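Sweeping is the chore I'd hand over first. Dishes I can live with, and folding laundry is fine if there's a show on, but I have swept up after other people for 438 evenings straight (I keep a tally on the fridge, don't judge) and I'm ready for a robot to take a turn!

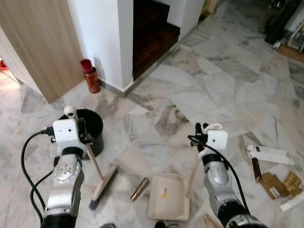
My friend Fionnuala Phelan says I'm dreaming. She swears a broom and dustpan is harder than it looks, and I've come around a bit. You need two hands doing two different jobs. The pan has to stay put while the broom pushes, and a flattened carton doesn't move like a candy wrapper does. A robot vacuum just skips all that, or chokes on it. Mine choked on a sock in April and hasn't been right since.

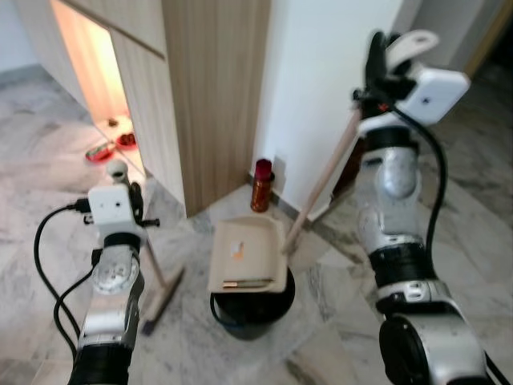
Then there's getting the stuff into the bin, where I personally lose half of it back onto the floor. So would I pay for a machine that sweeps? If it got the big stuff and left me the crumbs, yes, I think so. Fionnuala says she wants it to do stairs before she'll even talk price. I told her two arms and a dustpan would do me for now. She's still thinking about the stairs.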